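Ultico Drotov 47 Portable Monitor

Overview

A second screen changes how you work, and once you get used to one at your desk it's hard to go back to a single laptop display on the road. The Drotov 47 is our answer to that. It's a slim portable monitor with a 16-inch matte panel, a fold-out stand built into the back, and one cable for both picture and power. Plug it into a USB-C laptop and it wakes up in a couple of seconds, no driver and no setup screen.

We've been making portable displays at our Ultville workshop for a while now, and this is the one our own staff keep borrowing from the sample shelf (we've had to start a sign-out sheet!). It sits between the small Drotov 31, which a lot of you liked but found cramped for spreadsheets, and the big desktop panels that never leave the house.

The screen

The panel is taller than the usual widescreen shape, so you get more lines of text on a page and less scrolling. Documents look great on it. So do timelines in editing programs, long email threads and sheet music, if that's your thing. The matte coating takes the edge off ceiling lights and windows, and colors stay even when two people look at it from different sides of a table.

Brightness goes up to 855 nits, and you can feel the difference the first time you open it next to a sunny window. Most people will keep it well under that indoors. There's a small wheel on the right edge for turning it up and down, and we love that wheel. Press it once and you get the menu, press it twice and the screen switches between warm and cool color. No touch buttons to hunt for in the dark.

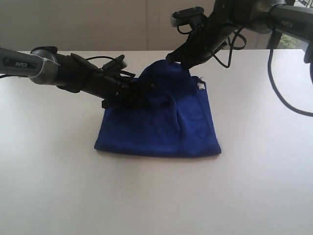
The stand folds flat into the back and opens to any angle you like, from nearly upright to almost lying down. It also works in portrait. Turn the monitor on its short side, swing the stand out the other way, and the picture rotates by itself on most laptops. If yours doesn't, the rotate option is in your computer's display settings.

Connections

There are two full USB-C ports on the left side, and either one can take the signal. Use one for the laptop and the other for a charger, and the monitor passes power through to the laptop while you work. A mini HDMI port sits just above them for game consoles, cameras and older computers. With HDMI you'll need to power the monitor over USB-C as well, so pack the second cable.

The headphone jack is on the right, under the wheel. The built-in speakers are fine for calls and the odd video, but music deserves better.

Âu mode

Âu is our reading mode, and it has its own spot in the menu. It drops the blue light, softens the contrast and slows down sudden brightness changes, so switching from a dark window to a white page is much easier on tired eyes. You can set it to come on at a certain time of day. Ours is set for 7 p.m. at the office and it's a nice little signal to wrap things up.

Carrying it

The folding cover protects the screen in a bag and doubles as a mat on rough tables. It comes off with magnets when you don't want it. The shell is aluminum, the corners are rounded, and the whole thing slides into a normal laptop sleeve beside a thin notebook.

What's in the box

Drotov 47 monitor
Folding magnetic cover
USB-C to USB-C cable, long
USB-C to USB-C cable, short
Mini HDMI to HDMI cable
Cleaning cloth
Quick start card

The wall charger is sold separately. Any USB-C charger of 45 watts or more will run the monitor, and you'll want a bigger one if it's also feeding your laptop.

Works with

Laptops, tablets and phones that send video over USB-C, plus anything with an HDMI output. Some budget phones have a USB-C port that only charges, so check the spec sheet for "DisplayPort Alt Mode" before ordering.

Order details

Model number: 2316
Spare cover: part 1717
Colors: slate, sand
Warranty: two years, parts and labor

The sand version is back in stock in May. Slate ships now from Ultville, and orders placed before noon go out the same afternoon. Spare covers and cables are on the accessories page.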